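Ivon Hub

The Ivon Hub is a home automation controller made by Varghese, a maker of household electronics based in Bandale. It connects lamps, wall switches, window blinds, thermostats and infrared devices such as televisions, and lets the user operate them from one place. The hub is sold together with a small wall button, and it can also be used from a phone application, which has the same name as the product.

Background

Before the Ivon Hub, Varghese produced single-purpose timers and plug adapters. Each of them had its own settings and they could not exchange information. A customer who owned several adapters had to change the clock on every one of them after a power failure. The hub was developed to keep the time and the schedules in one device. The older adapters can be added to it only if they have the radio module, which is marked by a small letter R next to the serial number.

Hardware

The hub is a flat round device with a single status light on the front. It takes power from a wall adapter and has one network socket on the back. Wireless connection to the home router is also possible, but the first setup must be done by cable. Inside there are two radios, one for the home network and one for the accessories. The infrared transmitter is placed under the upper cover and sends in all directions, so the hub should stand in the open and not inside a closed cabinet.

The memory has space for 200 accessories and 932 infrared command codes. Codes learned from an original remote control use the same space as codes taken from the Varghese library. When the memory is full, the application asks the user to remove an unused device before a new one is added.

Routines

The main function of the hub is the routine. A routine is a list of commands that starts from one event, for example a button press, a time of day, or a reading from a sensor. The commands run in the order in which they were entered, and a pause can be placed between any two of them. This is useful with older televisions, which often ignore a command if it arrives before the device has finished starting.

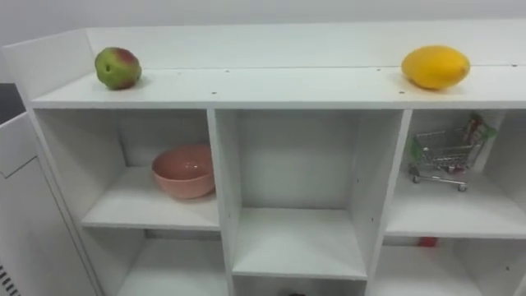 Routines are stored on the hub and not on the phone. They continue to work when the internet connection is lost, with the exception of those that depend on sunrise, sunset or weather. For sunrise and sunset the hub keeps the last known times until the connection returns. Weather routines are skipped, and a note about it is written in the event log. The log keeps the last 2,000 entries and then removes the oldest ones.

Two routines can give opposite commands to the same accessory. In this case the later command is carried out, and the earlier routine is shown with a yellow mark in the application. The mark stays until the user opens the routine and confirms it — it does not stop the routine from running.

Wall button

The wall button supplied with the hub recognizes a short press, a double press and a long press. Each can start a different routine. The button uses a coin battery and is fixed with screws or with an adhesive plate. A low battery is reported in the application, but the button itself has no light. Additional buttons are sold separately and count as accessories.

Compatibility

The hub works with accessories made by Varghese and with those that use the Gritgate protocol. Gritgate is an open set of rules for communication between household devices, and it covers lighting, heating and blinds. It does not cover door locks. For this reason a Gritgate lock can be seen in the list of accessories, with its battery level, but it cannot be opened or closed from the hub.

Only one hub can be active in a home. If a second hub is connected to the same account, it works as a repeater and extends the range of the accessory radio. A repeater does not store routines, and its infrared transmitter is turned off unless it is assigned to a room.

Backup and replacement

A copy of the settings can be saved to the phone as a file. The file includes routines, room names and learned infrared codes. It does not include the pairing keys of the accessories — these must be paired again after the hub is replaced. Accessories that keep their old name are then placed back in their routines automatically.

See also

Gritgate
Infrared remote control
Programmable thermostat

Last edited 30 September 2026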